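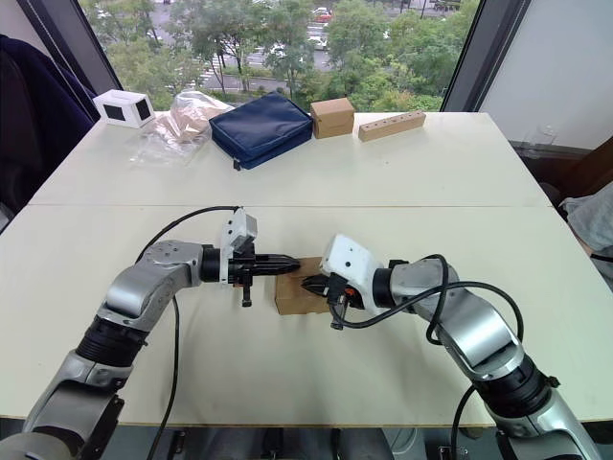
Fig. 5. Small cardboard box on a white tabletop.

5. Setting up the Seltar pitching machine

Read section 4 first if the legs aren't on yet. Power OFF for steps 1 to 6.

1. Pick your spot. Flat ground, dirt or turf. No wet grass. Point the machine at the plate, net behind the batter.

2. Spread the legs until the pins click. All three. Push down on the head -- if it rocks, redo it.

3. Set the distance. Youth fields, 46 feet from the back of the plate. Full size, 60 feet 6 inches. Use a tape, don't pace it off.

4. Check both wheels. Spin by hand. Should turn free, no scraping. Wipe off any dirt or old ball fuzz with a dry rag.

5. Fit the feed chute. Wide end up. Two thumb screws, finger tight only.

CAUTION: Keep fingers out of the wheel gap, even with the power off. Long sleeves and drawstrings too.

6. Plug into a grounded outlet. Extension cord OK up to 50 feet, heavy gauge. Keep it out of the running lane.

7. Everybody clear. Switch on, both dials at 13. Wait for the wheels to come up to speed, the sound levels off.

8. Feed five balls with no batter in the box. Watch where they land. Too high, turn the tilt knob left one click at a time. Too low, right.

9. Bring the speed up slow. Do not go past 80 on the dial with dimpled balls, they come apart. Leather balls are fine up to the top but not if there wet.

Note: Equal dials = straight ball. Top wheel faster gives you a drop, bottom wheel faster gives you rise. Keep the difference under 10 untill you know how it throws.

Note: Mixed balls = wild pitches. Don't mix old and new in one bucket.

CAUTION: Batter wears a helmet, always. Feeder stands behind the screen and holds each ball up before dropping it in.

10. Done -- both dials to zero, switch off, let the wheels stop on their own. Then unplug. Never brake them with a bat or a glove.

If the light blinks red, motor's too hot. Off for half an hour. Still blinking, see error 554 in section 9.

Section revised 9 Aug 2021, I. Anghel. Replaces the June sheet.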